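Virkero Onddale Letter Tracing Set

Product code 29-T
For recording painted wall signs, shop fascias and incised lettering

The Onddale Letter Tracing Set is supplied by Virkero to local history societies, museums, archives and conservation officers who need a full-size record of old painted advertising. It allows a faded sign to be traced at its true scale without adhesive on the brickwork and without any solvent touching the paint.

The set was developed with Trusico, whose survey staff have used it on gable ends, railroad warehouses and former drapery stores. It is suitable for brick, render, timber boarding and slate.

What is supplied

One roll of clear tracing film, matte on the drawing side
Eight wax pencils in two colors
Two padded tension poles with film clamps
One folding scale bar
One soft brush for loose dust
One canvas carrying bag with shoulder strap
Printed recording sheets and an instruction booklet

Film and pencils may be reordered separately. The poles are covered by our standard warranty and can be returned to the Virkero workshop for new pads.

Method of use

The poles stand on the ground and hold the film a short distance from the wall. No part of the set is fixed to the building. The operator traces the outline of each letter in the first color and marks later or overlapping lettering in the second. Where one advertisement has been painted over another, the booklet recommends that each layer be traced on a separate visit, in different light.

Completed tracings should be rolled, not folded, and labeled with the street, the direction the wall faces and the name of the person who made the tracing. The recording sheets follow the layout used in the Ezzat index of painted signs and may be filed with it directly.

Small parts and storage

Clamp pads, pencil tips and spare clips are easily lost on site. Users are advised to keep them sorted by type in a lidded box with separate compartments. A storage box is not included in the set.

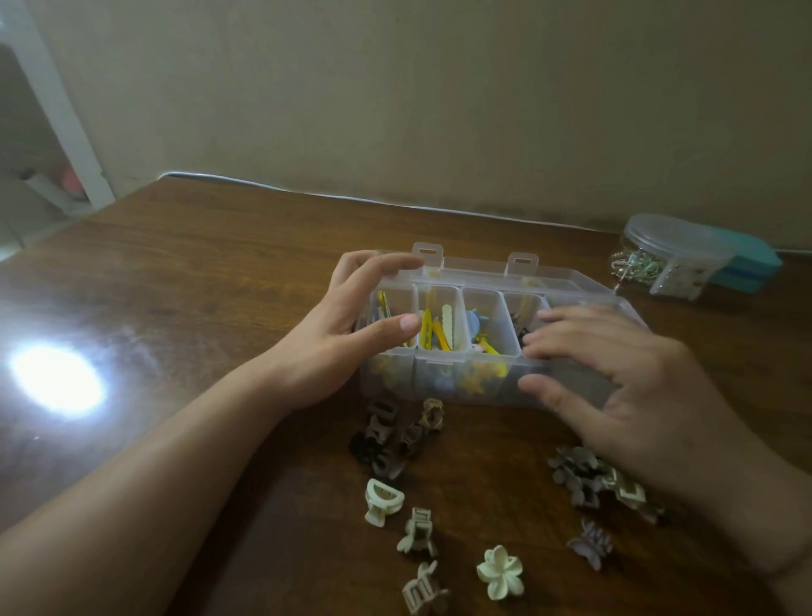 Clear compartment organizer with hinged lid, shown holding hair accessories.

Film should be stored upright in a dry room away from direct sunlight. Wax pencils soften in heat and should not be left in a parked vehicle.

Notes from users

Seon-mi Bang, who recorded the lettering on a former piano warehouse with the set, reports that the second color made it possible to separate two company names that had been read as one for many years. She recommends working early in the day on east-facing walls.

Abdelilah El Ouafi, survey trainer at Trusico, advises new users to begin with a low sign of a few words before attempting a full gable. His training notes are sent with every institutional order on request.

Permission and access

Purchasers are responsible for obtaining the consent of the building owner before work begins. Work above shoulder height requires a suitable platform, and the poles must not be used as a support for ladders or persons.

Ordering

The set is sold to institutions and to private researchers on the same terms. Replacement film is dispatched from stock. Orders placed in January may be subject to delay during the annual stock count.

Page last revised 25 March 2019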